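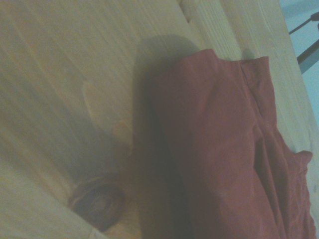
Isik Textile Reuse Room
Progress report to the Arnus Fund, second period
Prepared by Leidy Grajales

1. Summary

The sorting and mending room has now been open through two full terms. In this period we took in 1526 items of clothing and household cloth. Most went back out through the Keno shop or directly to families referred to us. The rest was cut down for cleaning cloths or sent on for fibre recycling. Spending is within the agreed budget apart from thread and needles, which are covered in section 4.

2. Sorting and folding

At the start of the period everything was sorted on the floor in the back half of the room, and items got walked on. We now do all sorting at table height. Each piece is opened out, checked along the seams and hems, looked over for marks and worn patches, and then put into one of four groups: ready, wash again, mend, cut.

The "wash again" group was larger than we planned for, mainly cotton with small pale marks. Dionysis Manolakis tried two treatments on a batch of 48 coloured pieces. Bleach marks cannot be taken out and we have stopped trying. Soap residue and chalky marks usually come out with a second rinse. Pieces with a permanent mark are still offered if the mark is small, at a lower price, and they do sell.

Reds and dark colours are kept apart from the whites from the moment they come in. We lost a load of pillowcases in February before this rule was in place.

Folding has been slower than expected. New helpers tend to leave things bunched and come back to them later, and the creases then have to be pressed out. We have asked people to fold each item as soon as it has been checked — even if the fold is not a neat one.

3. Mending sessions

We ran 12 mending sessions against a target of ten. Attendance was more than we had chairs for on two evenings. Hems and side seams are still the most common repair. Zips are the most common thing people ask to learn, and we do not yet teach them well. Leidy will attend a short course at Boros in the next period and pass on what she learns.

Eight people have come to enough sessions to use the machines without help. Three of them now show beginners how to thread up and wind a bobbin.

4. Spending

Rent and heating were as forecast. The steam iron was replaced under guarantee at no cost. Thread and needles went over because denim came in far greater amounts than before and it breaks needles. We covered the difference from shop income and are not asking for a change to the grant.

5. Problems

Damp in the store cupboard was reported to the landlord in the first period and has not been dealt with. We have moved the finished stock to open shelves in the meantime. Opening time on dark afternoons is also limited by the lighting, which makes it hard to tell navy from black or to spot a thin seam. A quote for two daylight lamps is attached.

6. Next period

Continue weekly sorting. Add a zip session once the Boros course is done. Try a separate rail for children's clothes at Keno. Write down the sorting rules on one sheet so that a new person can start without Dionysis or Leidy being in the room.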